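共用ミニ冷蔵庫 点検チェックリスト(コメントつき)
シェアハウス「Delville」2階キッチン
点検日 2025-07-22 記入 Gobnait Heffernan

6月に回してみたリストがちょっと長すぎたので、今回は項目を減らしました。ひとことコメントは私の好みで書いています、読み飛ばしてもらっても大丈夫です!

1 本体まわり
□ 背面と壁のすきま よし
前に測ったときより壁に寄っていたので、引っぱり出して戻しました。意外と軽い(でも床をこすると傷になるので、持ち上げ気味に)。
□ 電源プラグのほこり 要清掃 → 済
抜いてから乾いた布でふくだけ。タコ足はやめてくださいね、炊飯器と一緒はとくに。
□ 水平・がたつき よし

2 ドアとパッキン
□ 黒いゴムパッキンの汚れ、切れ よし
角のところにパンくずがたまりがちなので、綿棒でぐるっと。名刺をはさんで引いてみるテストもやりました。すっと抜けたらアウトですが、ちゃんと抵抗がありました。
□ ドアポケット よし
卵用のくぼみは丸くて小さいので、ふきんの角を指に巻いてやるときれいになります。ここ、私はけっこう好きな作業です。

3 庫内
□ 奥の丸いファンの前をふさいでいないか △
□ 通気口のすき間のほこり よし
□ 棚の白いレールのはまり具合 よし
□ 底面の汚れ よし

△にしたのはファンの前の置き場所です。なすも黄色いのも緑のも、つい奥へ奥へと押しこみたくなるんですよね、わかります。でも風の出るところなので、できれば手前か横に寄せてほしいです。浅いボウルは手前に置いてあれば、細かいものをまとめるのに便利だと思います。
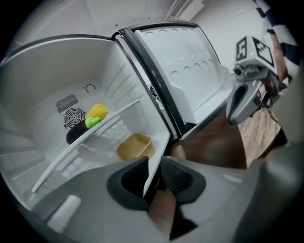

Fuseini Quartey:ファンの前を空けるのは賛成なんですが、そうすると僕の牛乳の行き場がなくなります。ドアポケットは開け閉めでぬるくなるから入れたくないし、棚をもう一段下げてもらえませんか。あと、ボウルに入れるものは名前シールを貼るルールのままでいいんですよね?

返事です。棚の高さは次の点検で一度下げてみます(だめなら戻します、すみません!)。シールはそのまま続行で。ボウルの中身は一個ずつ貼らなくていいので、ボウルのふちに一枚でOKにしましょう。

4 温度と食品
□ 庫内温度計の数字 6度 → つまみを一つ強に
夏場はもう少し下げたいところ。翌朝もう一回見て、ここに書き足します。
□ 期限切れ なし
□ 汁もれ、におい よし
におい取りはGrimexの300円のを入れています。前に使っていた600円のと違いがわからなかったので、しばらくこちらで。
□ 詰めこみすぎ よし
買い出しの翌日はいつもぎゅうぎゅうになるので、飲み物はGuthrieの大きいほうの冷蔵庫へお願いします。

5 備品と連絡
□ ふきんの替え 残り少なめ
□ 共用費 残り2,000円
ふきんと綿棒はここから買います。ほかに欲しいものがあれば、紙の余白に書いておいてください。
□ 点検表の貼り替え まだ
テープが見つからなくて、いまは引き出しの中です。見つけた人、貼っておいてもらえると助かります。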